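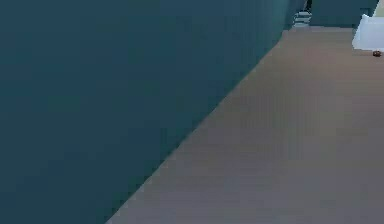 Teal wall, gray-brown floor (computer rendering).

How to test a dark wall color before you pay for it

Every paint guide says the same thing: brush a small square on the wall, look at it, decide. I have never seen this work. A small square of deep color surrounded by old white looks darker than it will on a finished wall, and people panic and go two shades lighter. Then they get a room the color of toothpaste.

Renderings are no better. They tend to have light that no bulb in my house gives off. Use a rendering to rule colors out, and stop there.

What I do instead:

1. Buy one sample pot and a sheet of poster board. Skip the peel-and-stick samples unless they come in a decent size.

2. Give the board two full coats, edge to edge, and leave a day between them. The can says 6 hours. I don't believe the can.

3. Stand the board on the floor, tight against the baseboard. Floors throw color back up, and a brownish one can make a blue-green look muddy.

4. Look at it at 8 in the morning, again at noon, and once more at night with only your lamps on. If you hate it at night, drop it. You are home at night.

5. Move it to the darkest corner and leave it for a few days.

My neighbor Zinash Dinsa swears by viewing the board through a rolled-up magazine to block out the old color. I tried it and felt silly, but it did help a little — more than the color app did, anyway.

About "one-coat" paint: over white, a deep teal took me three coats. Nearly 30 dollars of extra paint went into that lesson. Buy all your cans at once and mix them in a big bucket, or the last wall may not match the first.

Primer tinted gray is worth the money. The special roller they try to sell you with it, I doubt.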